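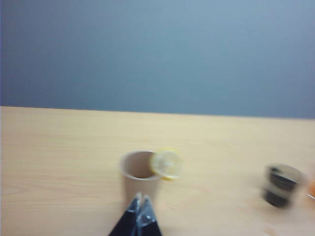 Seven Months Without a Car

I sold my car last June. It was a gray hatchback with a bad clutch, and the garage wanted more to fix it than I thought it was worth. I told people I was taking the summer off from driving and would look for another one in the fall. It is now January 2018 and I still haven't looked.

A few readers have asked how it's going, so I'm putting it all in one post.

The bus

I live on the Harholm side of the river and work in Graltell. By car it was a quick trip if the bridge was clear. By bus it takes 40 minutes, and there is one bus an hour outside of the morning rush. The first few weeks I treated the timetable as a suggestion and spent a lot of time sitting in the shelter. Now I leave the house when the radio gives the weather and I am on time nearly every day.

The number 76 is the one I take. It goes the long way, past the feed store and the middle school. I used to drive by that school every morning and couldn't have told you what color the doors were (green). I read on the way in. On the way home it's usually too dark and the lights over the back seats flicker, so I sit and do nothing.

The Sunday-style service they run on holidays is bad. On New Year's there was no bus at all, and I walked home from a friend's place along the canal. I would not do that again in the shoes I had on.

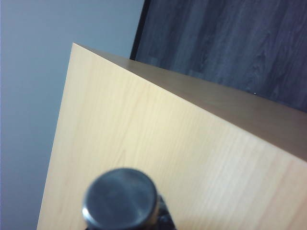
Pale wood, straight grain.

Getting groceries

This was the part I expected to be hard, and it was, until I stopped trying to shop the way I used to. I used to do one big trip every couple of weeks and fill the trunk. You can't do that with two bags and a bus. Now I stop at the small market near my stop most evenings and buy what I'm going to eat. It costs more per item. I throw away a lot less, though, and I think it comes out even.

Heavy things are still a problem. Cat litter is the worst. My neighbor Catrin Voyle drives to the warehouse store once a month and lets me come along, and I pay for the gas. I was embarrassed to ask at first. She told me she hates going alone, and we've gone together ever since.

Money

I kept track of this part. With insurance, gas, parking and the usual repairs, the car was costing me a little over 2,000 dollars every six months. The bus pass is 90 dollars a month. I have taken taxis when I was sick or had luggage, and I rented a car once to see my brother. Even with those, I'm well ahead. Some of it went toward a decent raincoat -- I should have bought that before I sold the car.
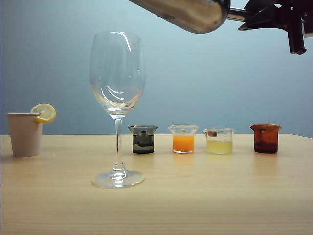
Walking in the cold took the longest to get used to. From the bus stop to my door is uphill all the way, and in December the wind comes straight down from Handdale. For a while I got in every night with my ears hurting and went right to bed. What helped was having something warm as soon as my coat was off. I make hot water with lemon, and if the mugs are all dirty a paper cup with a slice of lemon on the rim, like the one up there, does fine. Then I can stand to cook dinner. A hat helped too, but I lost it.

Things I miss

I miss leaving late. If I go out in the evening I have to know when the last bus is, and I have turned into the person who looks at the clock during dessert. I miss singing in the car. I also miss having somewhere to keep things, like a spare umbrella and the library books I always meant to return on the way to something else.
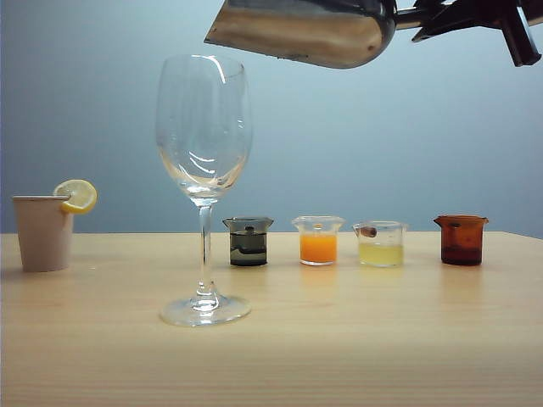

Stainless steel tipped over the table, next to the wine glass.

What I don't miss is parking at work, or scraping ice off a windshield, or the noise the clutch made on the hill.

My brother thinks I'll give in by spring. He might be right. The timetable changes in a few weeks and there is talk of cutting the early bus, the one I depend on. If they do that I'll either have to change my hours or start reading the used car ads again. I've asked my manager about the hours and she's going to let me know.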